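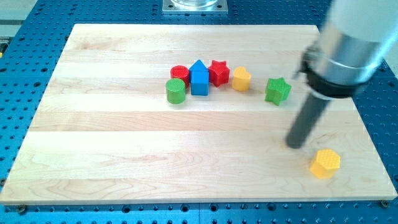

Troisième mois d'automatisation du poste de tri chez Niststead. Quelques notes sur ce qui change pour l'équipe, côté atelier. Je laisse de côté le calcul de retour sur investissement, d'autres s'en chargent.

Avant : deux opératrices par équipe, bacs de pièces mélangées, tri par forme et par couleur, mise en kit. 2 000 pièces par équipe les bons jours. Geste simple, cadence soutenue, beaucoup d'épaules abîmées.

La mise au point se fait sur un plateau de bois clair posé sur table perforée, avec des blocs : cylindres, étoiles, cœur, cube, hexagone. Rouge, bleu, vert, jaune. Les formes sont assez différentes pour qu'une erreur de classement se lise à l'œil, sans ouvrir les journaux.

Cas pénible : les blocs accolés. Un cube bleu devant un bloc triangulaire bleu, vu sous un certain angle, ça fait une petite maison. Segmentation par couleur seule = un seul objet. Même chose pour deux cylindres quand l'un masque le bas de l'autre.

C'est Keerthana Kartha, quinze ans de tri, qui a proposé de faire écarter les pièces par l'outil avant de décider. Elle le faisait du doigt depuis toujours. Le geste ne figurait dans aucune fiche de poste.

Conséquence pratique : on a refait les fiches avec elle et Anas Hourani. On y a trouvé 40 micro-décisions que le bureau des méthodes ignorait. Retourner une pièce, en isoler une douteuse, ralentir en fin de bac.

Les postes maintenant. Une personne surveille la cellule, traite les rejets et recale l'outil. L'autre est passée au contrôle final. Pas de départ, mais un changement de classification toujours en discussion depuis mai.

Point de friction : la surveillance fatigue autrement. Anas parle d'attente plus que de travail. On a mis une rotation toutes les 2 heures, c'est mieux sans être réglé.

Autre point : les rejets. Il y en avait nearly zéro sur le papier du fournisseur. En production, nous en sommes à près de 500 par semaine, dont une bonne part de pièces correctes que le système refuse par prudence. Quelqu'un doit les reprendre à la main. Ce temps n'était pas dans le chiffrage.

(« quasi zéro », pardon, je recopiais la doc anglaise.)

Côté logiciel, Liro pour la supervision, Pinto pour la traçabilité. Les deux ne partagent pas la même horloge — écarts dans les rapports d'équipe, donc discussions inutiles à la relève.

Demande en cours : que l'opératrice puisse modifier elle-même le seuil de rejet, dans une plage bornée. Refusé une première fois par Zavby au titre de la garantie. On a renvoyé le dossier avec les relevés.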